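**Acta de la reunión de seguimiento, septiembre**

Asisten: Makis Fragkou, Fulvio Donati.

1. **Grabaciones.** Llevamos 700 demostraciones de la tarea del sándwich, el plato y la cesta. Fulvio descarta 26 por cortes en la cámara de muñeca.
2. **Variedad.** Makis pide cambiar más la posición del plato entre episodios. Se acuerda un cambio cada seis tomas.
3. **Etiquetas.** Prosska pasa a usar un solo verbo por instrucción.
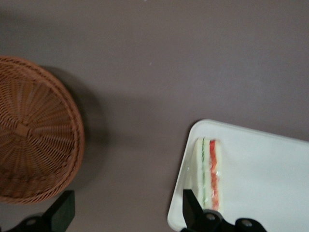
4. **Entrega.** El lote siguiente se sube a Lekasar cuando Makis revise los 24 episodios pendientes. Queda sin decidir quién lleva el turno de tarde.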